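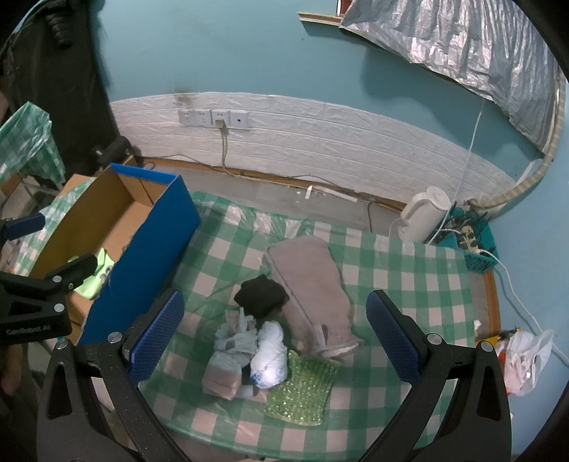 Clothes that stay in the closet: a small study of seven households

Project report by Theresia Wyss and Silvan Moser
Course: Home and Materials, Gesetti

1. Question

In our course we read that many people own clothes which they never wear. The text was about big cities, and we wanted to know how it is in Druria, where the shops are few and people often say that they throw nothing away. Our question was: which clothes do people keep without wearing them, and what do they say about it?

2. Method

We asked seven households to take part. All of them are in the lower part of the town, near the Lanz bridge, so our group is not a good picture of the whole town. In January each household put aside every piece of clothing that nobody there had worn for two years. Underwear, shoes and work uniforms were left out. We wrote each piece on a sheet with its type, its main fabric, its condition and one sentence from the owner.

The fabric was taken from the sewn-in label. When the label was missing we wrote "unknown" and did not guess. For the condition we used three words only: good, worn, damaged. At first we had five words, but the two of us did not agree often enough about the difference between "worn" and "a little worn". 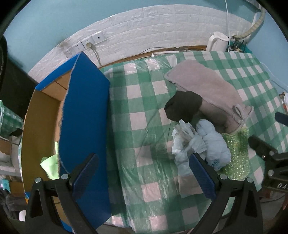 Figure 2. Table with checkered tablecloth and open blue box.

3. Results

The sheets contain 141 pieces. Sweaters and shirts were the largest groups, and children's clothes came after them. Most pieces were in good condition, which surprised us. We had expected to find mainly things with holes or a broken zipper.

The sentences of the owners were more difficult to sort. Many said that the piece did not fit now but could fit later. Others kept it as a memory — a jacket from a first job, a dress from a sister's wedding. A smaller group wanted to give the clothes away and did not know where. The collection point in Didach is only open in the morning, and three households told us this is too early for them.

4. Problems

We depended on the memory of the owners, and two years is a long time to remember. One household also found a second bag in the attic after we had finished the sheets. We did not add it, as the others had not looked in the attic.

5. What we would do next

We would like to repeat the study in summer with the same sheets, and to ask the collection point for an evening opening. Theresia has written a first letter. The empty sheet is in the appendix and can be copied by other classes.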